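Gripper slips off zipper ring partway along the seam
Home and shop builds > Grippers and end effectors
Posted by eltby_bench, Apr 20, 2022

I am building a two-finger gripper on a Follo arm in a shared workshop. The task is opening a mesh pouch by its zipper. The slider has a flat metal tab with a split ring through it, and the fingers close on the ring. Both fingers are wrapped in gray tape. Straight runs are fine. At the corner, where the zipper turns along the bottom seam, the ring rotates out of the fingertips. Of 167 logged pulls, most of the failures are at that corner. Raising the grip force only creased the tape. Is this a pad problem or a path problem?

Amirhossein Farahani
Both, but fix the path first. The tab can swing on the slider and the ring can swing in the tab, so the pull direction at the slider lags the wrist. If you command a sharp corner, the load goes sideways across the ring and it rolls. Split the corner into 10 short waypoints, turn the wrist with the tangent of the seam, and cut the speed by half until the slider is on the straight again. Then replace the tape. Layered tape shears between layers under side load, and more force makes it worse. Cast silicone pads with a shallow V groove across the tip will locate the ring. Also clamp the pouch near the corner. If the fabric moves with the slider, your waypoints are wrong anyway.

nosex703
Just use stronger tape. Worked on mine.

eltby_bench
Waypoints are in and the wrist now follows the seam. Still on tape until the silicone arrives. Grip is low on the ring, bead to the right.

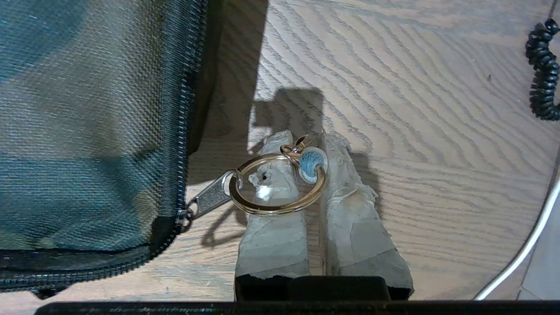
Munshi asked whether the wrist turn winds up the cables after repeated cycles, and suggested returning it to zero between pulls and checking the joint limit before adding the groove pads.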